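Subject: Re: [kit-users] Hellasside hand-held gripper pair, worth the money?

Replying on list as a couple of people asked me the same thing off it.

On the price question first. We paid 2,000 for the pair through Dimitriou, with the carry case and one set of spare pads. Freight was extra. The quote didn't include the mounting plates for the cameras, so ask for those in writing before you order. Ours came three weeks after everything else.

The pads are the reason I'd buy it again. The older Mostik grippers we had used flat rubber, and anything round and smooth would turn in the grip as soon as you lifted it. The ribbed ones hold a drink can without squeezing hard. You do need to keep them clean. We wipe ours down with a damp cloth at the end of each session and have not changed a pad yet.
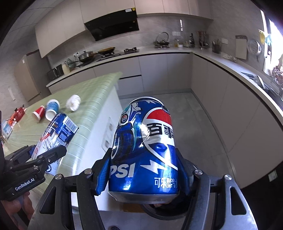 Drink can held between the pads. Second gripper at left with a crumpled packet.

Soft packaging is slower. Chip packets and wrappers want to fold around the fingertip and then don't let go when you open the jaws. Our operators have settled on pinching near a corner and letting the rest hang. Paper cups are fine if you come at them from the side. If you come from above, you flatten the rim more often than not.

> We're looking at two options for the kitchen tidy-up work at
> Flimwood, the Hellasside pair or staying with Mostik and buying
> new fingers. Main concerns are:
>
> - weight over a full session
> - whether the linkages get sloppy
> - how much training a new operator needs
>
> Most of what we pick up is rubbish off tables and benches, plus
> some crockery. Nothing heavy. Has anyone run them for longer than
> a month?

Taking those in order.

Weight: heavier than the Mostik, and you notice it in the wrist more than the arm. We cap a session at 2 hours with a break in the middle. One of our operators has small hands and finds the trigger reach a stretch. There is an adjustment screw under the handle, but the manual doesn't mention it and it takes a long hex key.

Linkages: we've had ours 4 months. One pivot pin worked its way loose in the second month and the finger developed a bit of side play. Threadlocker fixed it. I'd go over all the pins when you unpack. Dimitriou offered to swap the unit, but we would have been without it for too long.

Training: 3 short sessions got our last starter to the point where we kept the recordings. The hard part was using both hands at once. People tend to park the left one and do everything with the right, and you have to keep reminding them.

I can't help much on crockery. We've only used light bowls, and I wouldn't trust the grip on a wet plate.

If you already own the Mostik bodies and your budget is tight, new fingers will get you through rigid items. For wrappers and cans I'd go with the Hellasside.

Does anyone have a colour code for the replacement pads? The parts list has two blues on it and I can't tell which one is the softer grade.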